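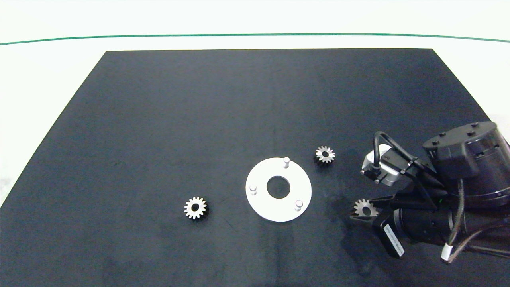

Last changed: July

Recording the gear placement task

Use this page when you are collecting demonstrations for the gear task on the Trinmont bench. It covers setting up the mat, recording an episode, and deciding what to keep. It assumes the arm is already powered, homed and cleared for teleoperation. If it isn't, do the bench startup page first.

What the task is

The operator drives the arm to pick up three small metal spur gears, one at a time, and place each one on a pin of the white plate. The plate has three pins set around a center hole, so there is one pin per gear. An episode starts with all three gears on the mat and ends when the third gear is seated and the gripper has backed away.

Gears may go on in any order. We want that variety in the set, so don't fall into always starting with the nearest one.

What you need

The dark gray mat
The white ring plate with three pins
Three spur gears from the same bag
The black arm with its two-finger gripper and wrist-side camera
A session folder on the Jorkau drive
A lint-free cloth

Setting up the mat

Lay the mat flat on the white table with the long open side toward you. Creases are fine as long as the plate does not rock when it sits on one. Wipe off loose fibers. Marks that don't wipe off can stay, and there is no need to swap mats in the middle of a session to hide them.

Put the plate near the middle of the mat. Turn it to a different angle every episode. Shift it by a couple of finger widths too, but keep it inside the area the arm can reach without stretching out straight.

Scatter the gears around the plate. At least one should be well out in the open, and at least one should be close enough to the plate that the operator has to mind the pins while closing the fingers. Gears must lie flat. Do not stack them or let one lean on the plate.

Keep hands, cups and spare gears out of view of both cameras. Cables that run along the arm are part of the setup and stay where they are, but check that the loop by the camera has slack through the full wrist turn before you record anything.

Checking the cameras

Open the live view in Bukdale and look at both streams. In the overhead view you need the whole plate, all three gears and a clear strip of mat in front. In the arm view you need the fingertips and the patch of mat under them.

Lock exposure and white balance on both. The plate is bright and the mat is dark, and with auto exposure on, the picture will pump every time the arm passes over the plate. Set exposure so that you can still tell the pins from the plate surface. If the plate is a flat white patch, bring it down.

Recording an episode

1. Drive the arm to the start pose and open the gripper.
2. Press record and wait 2 seconds before moving.
3. Move over the first gear and come straight down. Line the fingers up with the outside of the teeth.
4. Close until the gear is held, then stop. Squeezing harder makes it tilt.
5. Lift high enough to clear the pins.
6. Carry it to a free pin. Pause when the bore is over the pin.
7. Lower slowly. If the gear catches on the rounded top of the pin, make small side movements until it drops.
8. Open the fingers just far enough to let go, rise straight up, then go to the next gear.
9. After the third gear, back off to the start pose and press stop.

A good episode on this bench runs 47 seconds. Slower is acceptable. Much faster usually means the pauses over the pin were skipped, and those are the moments the policy has the most trouble with.

Mistakes during an episode

A missed grasp is worth keeping if you recover from it. Open, lift, line up again and carry on. The same goes for a gear that lands crooked on a pin and gets nudged down. Tag these as "recovery" when you save.

Throw the episode out if any of these happen:

A gear rolls or slides off the mat
The plate is dragged far enough to leave view
You reach in with your hand
Either stream freezes or drops

Don't pause a recording to fix something and then resume. The gap shows up as a jump in the joint data, and the loader will reject the file.

Saving and labeling

Each episode gets four fields: operator initials, gear order, result, and note. Gear order is written by where the gears started as seen from overhead, for example "left, upper right, right." Result is "full" if all three seated and "partial" if not. Leave the note blank unless there is something a reviewer needs, such as a plate bumped early on.

Save partial episodes. They are used for training the success check and are filtered out of the main set by the result field.

How many to collect

The target is 100 full episodes per operator, split over at least 3 sessions. Change the lights a little between sessions, by dimming the lamp or moving it to the other side, so the arm's shadow doesn't always fall on the same part of the mat. Keep the lights fixed inside a session.

Stop when you get tired. Jerky lowering moves near the end of a long session are easy to see in the plots, and most of them end up being cut.

Before you upload

Play back the first and last episode of the session at normal speed. Check that the two streams line up by watching for the moment the fingers close. Then run the Mazandarani checker on the folder. It looks for missing frames, gripper values that never change, and empty label fields. Fix the labels if that is all it reports. For missing frames, delete the episode and record another in its place.

When the checker passes, move the folder to "ready" on the Jorkau drive. Put the gears back in their bag and leave the plate on the mat for the next operator.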